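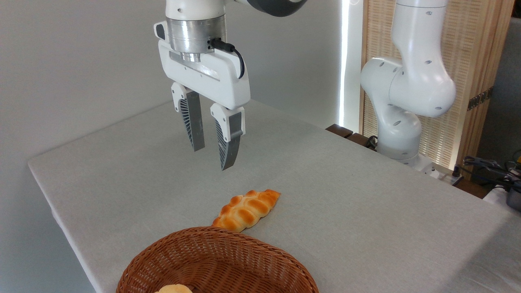
Plinville Shared Shop, arm build group
Minutes, November meeting

Started 7:20 pm, late, door code had been changed again. Quorum OK. Minutes of last meeting accepted with one fix: the table belongs to the shop, not to the group.

1. Where the build is at

Arm is bolted down behind the table and moves through its whole range under the new controller. Two-finger gripper is on. Goal for winter still the same, pick up bread items and put them in a basket without crushing or dropping. Bakery counter demo for the open house is the target. Long discussion of whether bread is too hard as a first object. Decided no, stay with bread, everybody is tired of wooden blocks.

Rolls going OK at slow speed. Braided loaf is harder, uneven top, fingers come down on a high spot and it rolls. Suggestion to grab across the narrow part. Counter suggestion to grab across the middle and open wider. Both to be tried, log which.

2. Fingers

Ribbed fingers from Hekico are the ones staying. The old hard set goes in the drawer, do not throw out. One member reports the right finger screw backing out after a long run. Thread locker, the weak kind, not the red. Check both brackets at the start of each session, add to the start sheet.

Question on whether the fingers are OK for real food. Answer is no, nobody knows what they are made of exactly. Anything the arm has touched does not get eaten. This was agreed and then somebody asked about the rolls on the back counter, those are fine, separate bag.

3. Cable at the wrist

Gripper cable needs more slack and a better clip. At full wrist turn it pulls on the plug. For now wrist turn is limited in software, please leave that limit alone untill the clip is done. Printed clip drawing was passed around, too thick, redo at 5 mm. Hook and loop strap in the meantime.

Also the pile of cable on the floor side. Third meeting this is on the list. Sleeve and labels bought last time, still in the package. Electrical subgroup to do it before the next session, both ends labeled.

4. Controller

Starka board replaced the old one. Fewer dropouts, 2 in the last month and both were on the laptop side. Log files filling up the disk, set to delete after 20 sessions. Somebody wants to keep all of them. Fine, bring your own drive.

Stop button: works, tested at start of meeting. Moved to the front corner where the person at the table can reach it. Rule repeated for new people, one person on the button, one on the keyboard, no one runs it alone. Slow mode is the default and is what you get after every restart.

5. Table and basket

Gray surface good, no glare, bread doesn't slide much. Wrinkles on the right side need smoothing out, the height check was reading off there. Wipe crumbs after every run, they get under the basket and tip it.

Basket: the rim is the problem. If the drop point is too low the gripper touches the braid and the basket shifts. Ideas:
- raise the drop point
- pad stuck under the basket
- swap for a plastic tub
Tub voted down, open house people want the basket. Pad first, then drop point if needed. Basket position to be marked with tape.

Loaf should not start out right up against the basket. Leave a hand width. Not done consistantly so far and the results can't be compared.

6. Money

Budget left for the year is $300. Fairclough quote for a spare gripper motor came in over that, so not now. Spent: thread locker, tape, bread. Bread has no receipt. Please keep receipts, even for bread.

Asked if we can use day-old from the bakery on the corner. Somebody will ask. Stale holds its shape better anyway, though it sheds more.

7. Open house

Demo slot asked for is the afternoon. Need rope or a line on the floor so kids stay back from the table. Sign for the front, short text, large type. Shop management wants to see a full run before they say yes. Target 5 clean picks in a row, rolls only. Loaf is a bonus if it works by then.

Wall outlet near the bench trips when the heater is on. Heater off during runs.

8. Other

Woven panel by the arm: leave it, the weaving group was asked about it and says it is not theirs either. Goes on the lost property list.
Hex key set is missing the 2.5 again.
Request for a webpage. No one offered.

To do
Clip redrawn and printed - fabrication
Cables sleeved, labeled - electrical
Tape marks and pad for basket - whoever is in first
Start sheet updated w/ bracket check - software
Bakery asked about day-old - open
Floor line and sign - open house people

Next meeting same place, 7 pm, new door code will be sent out by mail. Closed 8:50.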